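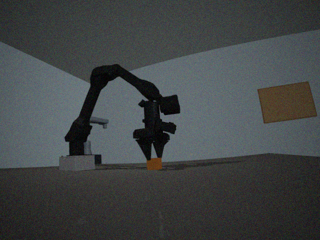

Will the people who work there have to go home when the robot comes? A reader sent me that question after my last page, and I've had it stuck to my desk ever since. It's a fair thing to ask. I work in a place where two robot arms started last December, so I'll tell you what I've seen so far.

My workplace is called Vokano, and it's in a town called Calimlim. We pack craft kits. If you've ever opened a box with paint, string, a bag of beads and a sheet of instructions inside, then you know the kind of thing I mean. There are 80 of us, and on a busy day we can pack 300 kits before lunch (and then everybody is very, very ready for lunch).

## The boring part of my job

I used to stand at a table and move little blocks. Our building kits have colored blocks in them, and each one has to go from a tray into a box. Pick up, move over, let go. Pick up, move over, let go. Try doing that with a pencil and a cup while you sing a whole song, and then imagine doing it until the end of the school day!

My wrists got sore. So did the wrists of the people on either side of me. That's the job the robot arms were bought for, and I can't say I cried about it.

## Practice in a pretend room

A robot arm doesn't show up already knowing about blocks. It has to be set up for the job, and a lot of that happens on a computer first. We use a program called Grakton. It makes a pretend room with a pretend arm in it, a bit like a video game. The arm is black and bendy in the middle like your elbow, and it has two fingers at the end. On the floor there's one small orange cube for it to deal with. No paint, no string, no beads. Just the cube.

Why bother with a pretend room? Well, if the arm bumps into something in there, nothing gets bent. You press a button and the cube goes back to where it was. Nobody has to sweep up.

The first time I sat down at Grakton, I did terribly. I sent the arm straight down onto the cube as if I were squashing a bug. Then I sent it too far to the left and it closed its fingers on air. My team and I ran 1,129 practice tries before we moved on to the real arms – the computer keeps the score for you, or I'd have lost track on the first morning.

## Things a robot arm finds hard

You can pick up a block without thinking. Your eyes tell you where it is, your hand opens the right amount, and your skin tells you when you've got hold of it. You even squeeze a grape more softly than you squeeze a rock.

An arm needs all of that worked out:

- Where is the block?
- Which way is it turned?
- How wide should the fingers open?
- How hard should they squeeze?
- Where does the block go next, and is anything in the way?

If someone at work puts the tray down crooked, I just reach a little differently. Our arms didn't like that at all in their first week. We stuck tape on the tables to show where the trays go, and now we all line them up carefully. So the robots learned something from us, and we had to learn to be neater for them!

## What changed for us

Back to the reader's question. Nobody at Vokano was sent home for good when the arms came. I can only tell you about my own workplace, though. In some places, machines do take over jobs, and people have to look for different work. That can be worrying for a family, and grown-ups don't all agree on the best way to handle it. If someone you know is worried about it, it's okay to ask them how they feel.

For me, the day looks different now. I fill the trays in the morning. I check that the arms are picking up the right blocks and I stop them if something looks wrong. There's a big red stop button, and everyone on our team has been shown how to use it, even the folks from the office. Some afternoons I'm back at the computer, because we're getting a new kit with round pieces in it and round pieces roll.

I had to take a class for all this. It was called Stundura, and it went on for weeks, and yes, there was homework. I hadn't done homework in a very long time. I grumbled about it as much as you do.

There are things I miss, too. When we all stood along one table we told jokes all day. The arms have a fence around them to keep people safe, so now my friends and I are farther apart and we save our jokes for the break room. We told our boss about that, and she moved two of the packing tables closer together. It's better, but it's still quieter than it was.

## Try it at home

Ask someone to be your robot. Put a block or an eraser on the table and tell your robot how to pick it up, using only words like "left," "down," "open" and "close." Your robot has to do exactly what you say and can't help you out, even when you get it wrong. Then swap places.

My best score at this game is four instructions, with an eraser. If you beat that, write in and tell me which words you used.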